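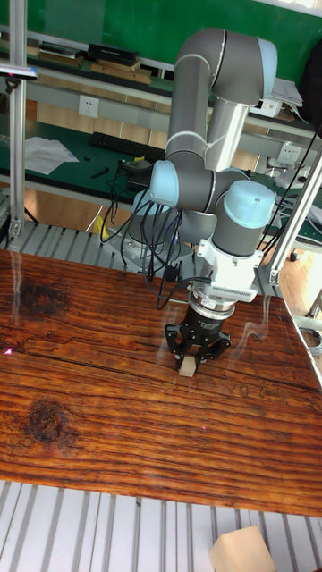 I do a full once-over of my home workout corner twice a year, spring and fall, and every time somebody asks me for the list, so I finally typed the whole thing up with my own notes under each item. My corner is the back third of our den. Mat, bands, a stability ball, a doorway bar, a bench and a few dumbbells, nothing fancy. I work out barefoot, so I start on my hands and knees hunting for small hard stuff on the floor. A pale little wooden block like the one in those gripper fingers would be murder on an arch if you came down on it out of a jump squat, and my floor is tan, so I'd never see it coming! Get down low and look sideways across the boards. You'll find things.

Checked 04/12/2018
Where: den, back third
OK = fine, FIX = fixed or needs fixing, OUT = thrown away

FLOOR AND MAT

1. Floor clear for a full arm swing in every direction. OK
Lie down on your mat and make a snow angel, then stand up and do it again with arms out. I used to smack the bookcase every single time I did a standing side bend and just kind of lived with it. I moved the bookcase.

2. Mat lies flat, no curled ends. FIX
One end curls. I rolled it the opposite way and left it overnight under two dictionaries, and it's better but I'm going to do it again.

3. Mat doesn't slide when I push. OK
Get in a plank and shove forward with your hands, hard. Do it clean and dry first, then wipe it with a damp cloth and try again, and be careful! My old mat passed dry and was a skating rink damp.

4. No peeling or crumbling spots on the mat. OK
A little shiny where my heels go. I'm calling that OK for now — I'll look again in October.

BANDS

5. Every band stretched slowly and looked at in good light. OUT (one)
If you only do one thing on this list, please do this one. Pull the band out slowly, away from your face, and run your eyes down both sides. You want no nicks, no tiny cracks and no chalky white patches. My green Suvitz loop had a nick near the seam that I couldn't see at all until it was stretched. Out it went. I've had that thing forever and I bet it had done 1,000 glute bridges, so no hard feelings.

6. Handles and clips tight. OK
Tug each one. Look where the tube goes into the handle, that's where mine always go first.

7. Door anchor strap not frayed, door opens AWAY from me. OK
Also lock the door. My daughter came in once in the middle of rows and we both screamed.

8. Bands stored out of the sun. FIX
They were hanging in the window because it looked cute. They live in a drawer now.

BALL

9. No scuffs deep enough to catch a fingernail. OK
Run your hand all over it, including underneath where it sits.

10. Firm, plug flush. FIX
It was squishy. Pumped it back up to the size printed by the plug and had a rest in the middle, that little pump is a workout.

11. Nothing pointy within rolling distance. OK
The fireplace tools moved out back in the fall and they are not coming back. 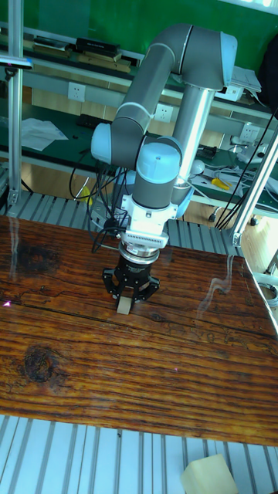
DOORWAY BAR

12. Bar rated for more than I weigh, with room to spare. OK
My sticker says 135 kg, so there's plenty of room, but please read the unit on yours. I read mine as pounds for a whole year and was terrified of it for no reason. Going the other way would be a lot worse.

13. Trim not cracked or pulling off the wall. FIX
Hairline crack in the paint at the top left corner. I pushed on the trim and it doesn't move, so I think it's only paint, but I put a pencil mark at the end of the crack so I can tell if it gets longer. No pull-ups until I've watched it for a couple of weeks. Hanging with my feet on the floor only. Boo.

14. Foam grips don't spin. OK
Left one spins a tiny bit if I really wring it. Okay, so maybe half an OK.

15. Clearance for the top of my head. OK
My doorway is 84 inches to the top, so no trouble for me. My brother-in-law has a different story.

BENCH AND WEIGHTS

16. Bench doesn't rock. OK
Sit on each end, then the middle, and wiggle. If it rocks, find out if it's the bench or the floor before you go after it with a wrench. Turn it around and see whether the rock moves with it.

17. All the bolts snug. FIX
Two were loose enough to turn by hand, both under the seat. I'm adding this one to my monthly list.

18. Adjustment pin goes all the way through. OK
You should see it poke out the far side. Listen for the click and then look anyway.

19. Dumbbell heads tight. OK
Hold each one over the carpet, not your toes, and twist. I have one old pair from a yard sale in Troltmont that I check twice.

20. Weights put away at floor level. FIX
Confession time. They were on the windowsill again.

ME

21. Phone within reach of the mat. OK
I work out alone in the house most mornings and I want it close enough to grab lying down.

22. Water in something with a lid. OK
See item 3, skating rink.

23. Shoes or no shoes, decided before I start. OK
No shoes for mat stuff, shoes on for anything with a dumbbell. I got that rule from Mererid Ruddock at the Abdella studio, where I took classes before the kids, and I still hear her voice when I cheat.

LEFT TO DO
Flatten the mat again
Recheck the door trim pencil mark
New green loop (medium, I keep buying heavy by mistake)
Hooks for the dumbbell corner? Ask at Breltness Hardware

COMMENTS

Llinos Pugh
I went and stretched all my bands after reading this and TWO of them had those white patches. I've been putting those around my ankles! How long do yours usually last?

Reply from the author
Yikes, glad you looked! Mine are all over the place. The thin ones get maybe a year and the thick ones a good bit longer. I go by how they look and don't worry much over the date.

Ifor Gwynne
For the ball, it's worth measuring the height against the wall with a book laid flat on top. Squeezing it never told me much. Mine was a good two inches short and I thought it felt fine.

Reply from the author
Stealing the book trick for October, thank you!

Kianoush Mazandarani
Do you check the bar every time you hang on it or only on the big check?

Reply from the author
Every time, but just a quick one. I pull down with my arms while my feet are still on the floor, look up at the trim on both sides, and then go.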